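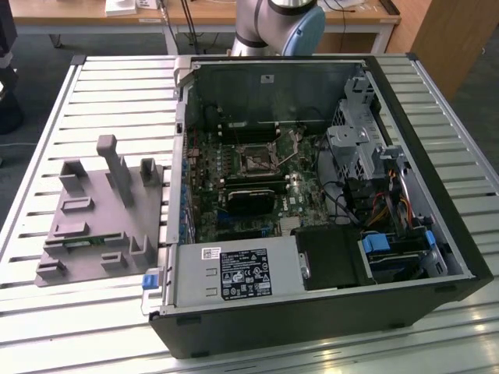
Can a machine do household or shop-floor chores yet?

Some of them, if you set the job up for the machine first. The rest of this post is the longer version of that.

I fix office computers for a living, mostly desktop towers that come in from Sithole by the pallet. The last lot was 668 of them. My working day is opening cases, pulling parts, putting better parts in, and closing the cases again. At home I have a sink, a washer and two kids, so I take an interest in both halves of the question.

People expect the shop half to be done already. A tower is a rigid thing with parts that always go in the same place. But look at what you need your hands for. A memory stick wants an even push until the latches click. A cable has to be moved aside, and cables never lie the same way twice. The processor is the part I worry about most. It goes in one way only, it has to be set down flat, and if you drag it you can ruin the board.
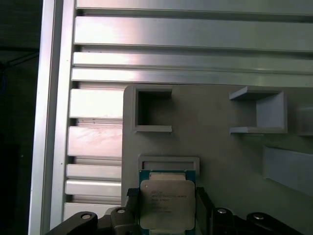 A person learns to seat a processor in an afternoon. Charmaine Oosthuizen taught me at Tranberg, and her whole lesson was to let it drop the last hair by itself and keep my thumb off it. I have tried to write that down for new hires and it never comes out as useful as watching her do it once.

What helps a machine is knowing where everything is before it starts. Parts in holders, the case always in the same spot, the same model all day. We could do that at work for a big batch of one model. For a mixed pallet, with 6 kinds of case and some of them bent, I would still want a person on it.

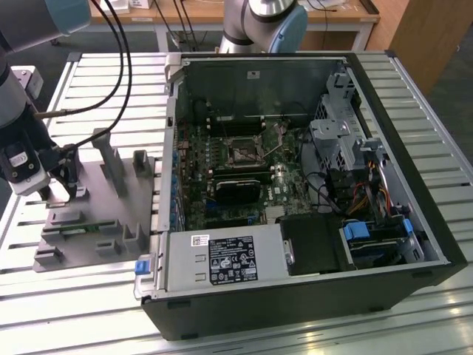 The other thing is what happens when it goes wrong. If I feel a stick going in crooked I stop before I know why I stopped. Ruan Adams, who runs our bench, says he would take a slow machine that knows when to quit over a fast one that doesn't. I agree with him, and I would add that I want it to call me over when it quits.

Now the house. My kitchen has no holders and nothing is ever in the same spot. The washer and the dishwasher are machines that do chores very well, and they do it by being a box you bring the work to. Getting the socks to the box is still my job - and so is getting them back out, paired and up the stairs. I don't expect that to change before my kids move out.

At the shop I think it will come in pieces. First the sorting, then memory and drives, then processors, with cables a long way behind. Chantelle Dlamini at work thinks I have drives and memory the wrong way around. She may be right, she does more drives than I do.

I still have 36 towers left from the last lot, so that is where I will be on Monday.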